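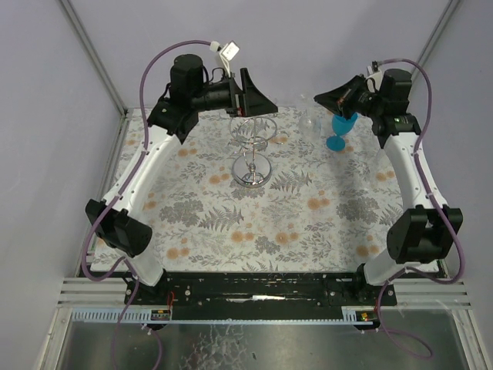
Le porte-verres chromé et deux verres à pied, sur la nappe à fougères.

Ranger les verres à pied sans casse

J'adore ces petits supports en fil métallique ! Ça prend la place d'une assiette à dessert, c'est joli sur une table fleurie, et on arrête enfin d'empiler les verres au fond du placard.

Avant d'acheter, sortez le mètre. Chez moi l'étagère du haut fait 142 mm de profondeur utile : mon premier support, un Flenar, dépassait de 2 bons centimètres. Regardez aussi le diamètre du pied de vos verres, les miens font 70 mm pour les petits et 78 mm pour les grands.

Pour accrocher un verre, tenez-le par le bas du calice, jamais par le bord, et penchez-le doucement avant d'engager le pied dans la boucle. 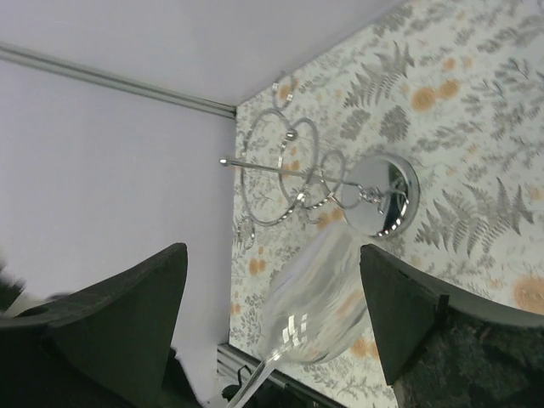 Gardez l'autre main sur le socle tant que tout n'est pas en place, surtout avec un modèle léger. Et chargez un côté puis l'autre – un support rempli d'un seul côté bascule très vite.

Côté entretien, le chrome aime la microfibre bien sèche. Une goutte de vinaigre blanc sur les traces d'eau, on rince, on essuie tout de suite, et ça brille à nouveau comme un miroir ! Dans les volutes, passez un coton-tige ou un vieux pinceau.

Les gobelets à pied en plastique se rangent très bien à côté, debout. Évitez juste l'éponge qui gratte, ils se rayent pour un rien.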